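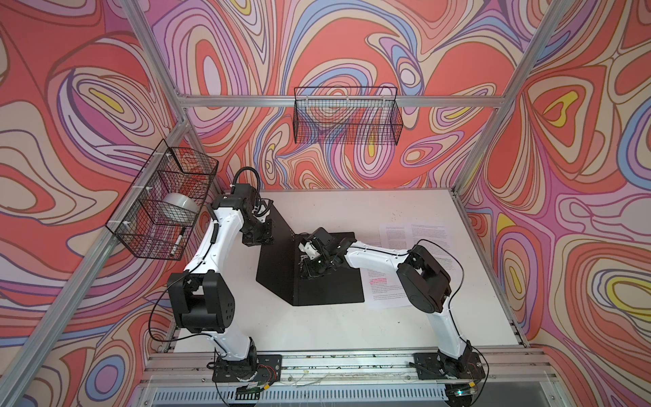

Packing Corner, August

Welcome to the gallery for our little packing corner at Nilldale! Veronika Lüthi kept asking what the new walls look like (she's away until the end of the month), so I finally sat down and wrote up the notes on everything. It's a small spot, but I'm more attached to it than I am to my own desk.

The walls
Coral red, salmon, lavender, that soft periwinkle, cream, pink - and little bits of yellow if you look into the middle of the loops. We all call it the marble, though Kibet Shirima says it reminds him of a weather map. The print came from Cosarel and the pattern name is Pirnomance, which I still can't say out loud without stopping halfway. It cost us 265 for all three walls, and I'd have paid more!

The yellow drops
My favorite part. There are some on the right wall and more up in the upper left of the left one. Mechthild wanted a plain gray print and I'm so glad she lost that vote.

The tape basket
Black wire mesh, held on to the rail with white cable ties. The clear packing tape lives in there with the black marker. Please put the marker back when you're done with it. I bought a box of 40 in the spring and I would love to know where they went.

The other basket
Same idea, up on the back rail, and empty. I like how the walls show through the wires. Azadeh Ranjbar wants it for labels and Gertraud Oberholzer wants it for scissors, so if you have an opinion, write to me before they settle it between them.

The tabletop
White, with its share of specks and scuffs. I went over it with three different cleaners last winter and then gave up. We sent out 846 parcels last year, and a table is allowed to look like it.

The black stand
Folded sheet metal with small holes in its face, near the middle of the table. Sutter sells a wider one and I keep going back to look at it, but this size leaves more elbow room.

The rails
Silver aluminum, and very handy if you like hanging things up as much as I do. I have plans for a third basket - Kibet has already told me no twice.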